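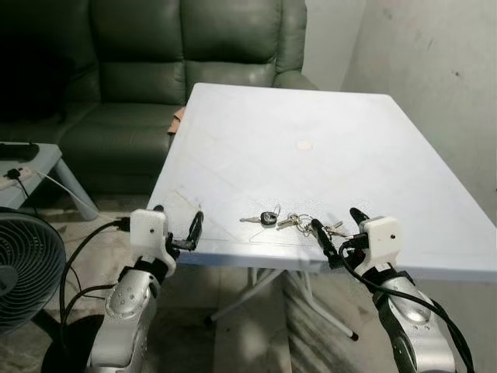 Small objects on a folding table, how many demos before you move on?

tallgrass_wren
We started on keys in July. Two arms, teleoperated, task is "pick up the key bunch and set it down next to the single key." I have 155 episodes so far and the policy still closes on the ring about as often as it closes on air. Do I keep collecting the same thing or start changing the setup? The table doesn't move between episodes.

Dobson
Change the setup. 155 with the table in one spot is plenty of that spot. Slide the table a hand's width between batches and turn the bunch every time you reset. When we did cutlery for the Cutisine project the first batch was useless until we did that.

mk_lundard
I disagree. Keys are hard because the bunch changes shape every time you drop it. You already have variety whether you want it or not. I'd hold the table still and get one clean grasp working first, then move things.

tallgrass_wren
The bunch does land different every time. The single car key is easier, that one mostly lies flat.

Dobson
Then collect the single key on its own for a while. And check who is driving. We had 3 operators and each one came in at a different angle. The policy averaged them and went down the middle, where there was nothing to grab.

tallgrass_wren
Two operators here. One comes in low from the side and the other from above. I never wrote down which episodes were whose.

mk_lundard
Write it down from now on. For the old ones you can tell from the wrist angle in the logs.

baltham_bench
Is the tabletop shiny? Ours at Baltham was, and silver keys washed out in the afternoon. A plain cloth fixed more for us than another week of episodes did.

tallgrass_wren
A little glossy, yes. I don't want a cloth though. The jaws catch on it — tried that with coins.

baltham_bench
Tape it down tight at the corners. Or only record before 3 in the afternoon.

Dobson
I'd leave the glare in. It has to work in glare sometime.

mk_lundard
Not in the first batch it doesn't.

tallgrass_wren
OK. Plan is one operator, side approach only, single key, table stays put for now. I'll do 7 short sessions and post the grasp rate after.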